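Evaluation notebook – bimanual workstation under review
Entry for May, second session. Kept by Aliki Galanis. Read and initialed by Sarahí Meléndez.

Purpose of entry. To record the second session with the Wakau two-arm package, supplied on approval through Bittencourt, and to set down the points that must be settled before a purchase request is submitted. The first session dealt with delivery, mounting and power, and those notes are not repeated.

Status at 9:40 a.m. Both arms enabled from the operator station without a fault. The startup check ran to completion on the second attempt. On the first it stopped at the left wrist and reported a communication timeout. The connector was reseated and the message did not return during the session. The supplier has been asked whether the timeout is known in this release. Until a reply is received, the item stays open.

Documentation. The printed manual covers the arms well and the hands poorly. The hands are a separate Troreck product, and their section consists of a reference to another booklet, which was not in the crate. Bittencourt sent it electronically the same morning. It gives a different power-down order from the one in the Wakau manual. We followed the Wakau order: hands to rest, arms to park, drive power off. Written confirmation of the correct order is required before anyone outside this group is allowed to operate the station.

Software. The package runs under the Jullitov controller, trial license. The license is limited to 100 recorded episodes, after which recording stops but playback continues. This was not stated in the offer and was found only on the license page. An episode that is aborted counts against the limit if it has run for more than 5 seconds. Short aborts are free. Operators should therefore decide early whether an attempt is worth keeping. S.M. has asked that each aborted episode be entered in the log with a word or two on the cause.

Task set. The review uses tabletop household items, as agreed with the department. The present pair is a sponge and a small pink waffle maker. The waffle maker was chosen for its domed lid and its cord, both of which the supplier's own demonstration avoids. The sponge is the easy item and serves as the control. Contact with the lid is to be made at low speed only, and the appliance is not to be plugged in during any trial.

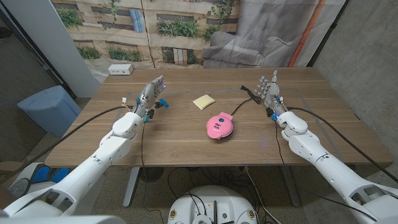
Can the hands be replaced later with a different model without replacing the arms?

The wrist flange is common to the range, so a different hand can be fitted mechanically, but the controller needs a matching hand profile, and Jullitov supplies those as a paid item. The quotation should list the price of one additional profile so that the cost is known in advance.

Cable management. This remains the weakest part of the offer. The hand cables are routed outside the arms and are held with whatever the customer chooses to use. No clips, sleeves or strain relief were included in the package. The manual asks for a free loop at each wrist and does not state its length. A loop that is too short limits wrist rotation, and one that is too long can pass over the work area. We have adopted a provisional length and marked it on both sides. The supplier offers an internal routing kit as an accessory, part 835 in the price list, and states that it can be fitted on site. A.G. is to obtain the fitting time in writing, as the verbal answer differed between two calls.

Workspace. The tape outline on the tabletop is to be treated as the boundary for object placement during the review. Objects are returned to their start positions by hand with the arms parked. Reaching in while the drives are enabled is not permitted, including for small corrections to the sponge. The reminder is entered at the request of S.M.

Operator comments. The pedals are stiff but predictable. The left and right gain settings are stored separately, and it is easy to change one and forget the other. The screen shows which side is being edited only in small type at the top. Finger closing feels even on the sponge. With a hard, rounded surface such as the lid, the operator has less to go on, as the force display lags behind the motion. The size of the lag has not been measured and should be before the next entry. A.G. regards this as acceptable for the intended use. S.M. does not, and wishes to see the filter settings first. Both views are recorded.

Service terms. The offer includes remote support during business hours and one visit in the first year. Replacement fingers are classed as consumables and are excluded from the warranty. The quoted delivery time for a finger set is 4 weeks, and it would be prudent to order a spare set with the station – the second department to share it will not accept an interruption of that length.

Open items.
Left wrist timeout – supplier to reply.
Power-down order – written confirmation from Bittencourt.
Price of one additional hand profile – to be added to the quotation.
Routing kit – fitting time, and whether fitting affects the warranty.
Force display – measure lag, obtain filter settings.
Spare finger set – S.M. to decide on budget line.

Station parked and drive power off at 4:15 p.m. Key returned to the cabinet. Log closed, A.G.

Added later, S.M.: the hand booklet has been printed and placed in the binder behind the Wakau manual. Please do not remove it, and please use the revised log sheet with the column for aborts.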